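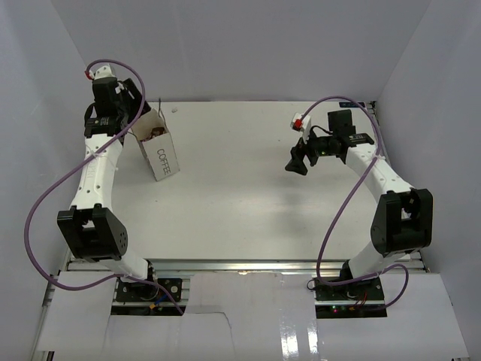 Montei uma bancada de teleoperação com dois braços para coletar demonstrações. Gravei 50 episódios com o copo de papel "COFFEE" junto à garra esquerda, e a política treinada falha quando mudo a posição inicial. Gravo mais ou mudo o protocolo?

**Tikatura**

Mude o protocolo. Divida a mesa em 12 células e sorteie a posição do copo antes de cada episódio – inclusive no lado da garra direita. Guarde 2 episódios por célula para validação.

**Khan**

Grava mais. Comigo resolveu.

**Wiltier**

Confira também a sincronização entre câmera e juntas a 30 Hz. Atraso variável estraga qualquer conjunto.

**Kokosik**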